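The toaster that wants to talk to you

By the time the letter from Plovmont arrived, the washing machine was four years old and working perfectly well. The letter did not dispute this. It said that the app which told my neighbour when her spin cycle had finished would close in October, and that she might like to consider an upgrade.

She had never opened the app after the first week. The machine beeps. She lives in a two-bedroom flat and can hear it from every room, including the bath.

I have been collecting stories like hers since spring, mainly because I was asked to write something cheerful about the connected home and found I couldn't. The sales pitch has been much the same for as long as I can remember. The fridge will know you are out of milk. The oven will start before you get in. Some years it is the kettle's turn, and a man in a good jumper stands on a stage and boils water from another country.

What I wanted to know was who uses any of it. Rirner, which makes mid-priced kitchen goods and is keener on apps than most, agreed to show me the results of a customer survey. It had 1,243 replies. Of those, 417 people said they had used a connected feature in the past month, and the company was plainly pleased with that. I was less impressed once I saw the wording. Setting the clock counted. So did dismissing a notification.

When I raised this, a spokeswoman told me that engagement takes many forms. I suppose swearing at a dishwasher is one of them.

Thongchai Suwannarat has repaired appliances in Fademport for most of his working life, from a narrow shop behind the bus station. He opens at eight and there is usually somebody on the step. I went expecting a rant and didn't get one. He likes some of the newer machines, and he says the motors are quieter and the door seals last longer than they used to. His complaint is about boards.

"An element goes, I change the element," he said. "The board goes and I have to ask permission." He had a Wolde oven in the back with nothing wrong with its heating parts. Its control panel wouldn't start without a replacement module, and the module cost more than half the price of the oven. The owner was thinking it over. Suwannarat thought he knew how that would end.

The trade has answers to all this, and a few of them are decent. Remote controls can be a real help to people with poor sight or bad hands, and I met one woman who runs her hob by voice and would not be without it. Cheap-rate electricity is another fair argument, though a timer knob does that job too, and my mother's had one.

But those buyers are seldom the ones in the brochures. The brochures are for people with uncluttered worktops and nothing to do in the morning but admire the bread. 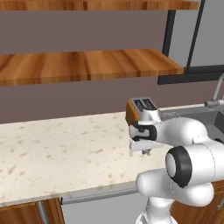 On the counter: the silver toaster, shown in a computer-rendered kitchen.

I did try living with the stuff. Rirner lent me a connected toaster for 12 days, and it made good toast. It also asked for my postcode, my date of birth and leave to send me recipes. I refused the recipes and got one anyway, for cinnamon toast, which I had more or less worked out by myself.

On the ninth day it needed an update before breakfast. This took longer than the toast would have done. I ate a banana standing up, and when I got home that evening the browning level had gone back to the factory setting.

Plovmont says its October closure affects only older models and that every basic function will carry on as before. I have no reason to doubt it. It does make you wonder what the other functions were for, and why they were on the price tag. My neighbour has put the letter in the drawer with the takeaway menus. She did a load of towels while I was there.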